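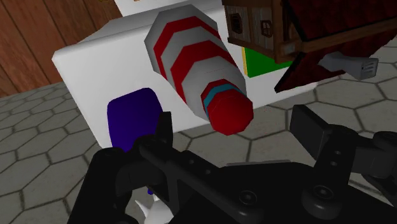
Black gripper, close view (simulation)

Session 7 – Duplicate records and how to merge them
Floditov for office staff, handout
Instructor: Filipa Arruda. Lab help: Tiago Guerreiro
2022-09-07

Picking up from last week (import from spreadsheet). Most of you ended with doubles. Normal.

What counts as a duplicate
Same person, two records. Same household entered twice is a different problem, see Session 11.
Floditov compares last name, first name, email, phone. Does not compare street address unless you turn it on (Settings, Matching, Address).
Middle initials ignored. Hyphens are not ignored, so watch double last names.

Practice file
Open the Wandis sample set, 3104 records. Work on a copy, not the original. If you already changed the original ask Tiago for a clean one.

Finding them
People, Tools, Find Duplicates. Pick "strict" first. Then run again on "loose".
Strict = email or phone identical. Loose = names close enough.
Loose gives false hits. Jaime Meireles and Afonso Meireles in the sample set share a phone number and come up even on strict – father and son, leave both alone. Click Not a Match and the pair won't come back.

Merging
1. Select the pair, click Compare.
2. Choose which record to keep. Usually the older one, it has the attendance history.
3. Go down the feilds one by one and tick the side you want. Blank on one side, filled on the other – it takes the filled one.
4. Notes are joined, newest on top.
5. Click Merge. Wait for the green bar before closing the window.

No undo after you log out!! Undo only works in the same login.

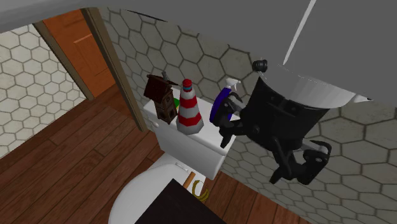
Simulated bathroom, robot arm by the tank; four objects in a row

What carries over
Attendance – yes, both sides
Event sign-ups – yes
Mailing lists – yes, but check unsubscribes. One side unsubscribed should win. In the old version it didnt.
Login – only from the record you keep
Custom fields – 19 max, anything past that gets dropped

Question from last term (Princess Dumlao): can you merge three at once? No. Do two, then merge the result with the third.

For next time
Clean up the letter S in your copy. Sequeira is the tricky one, two spellings.
Read the Navley export pages before class, we start with that
Lab open until 7 for anyone behind.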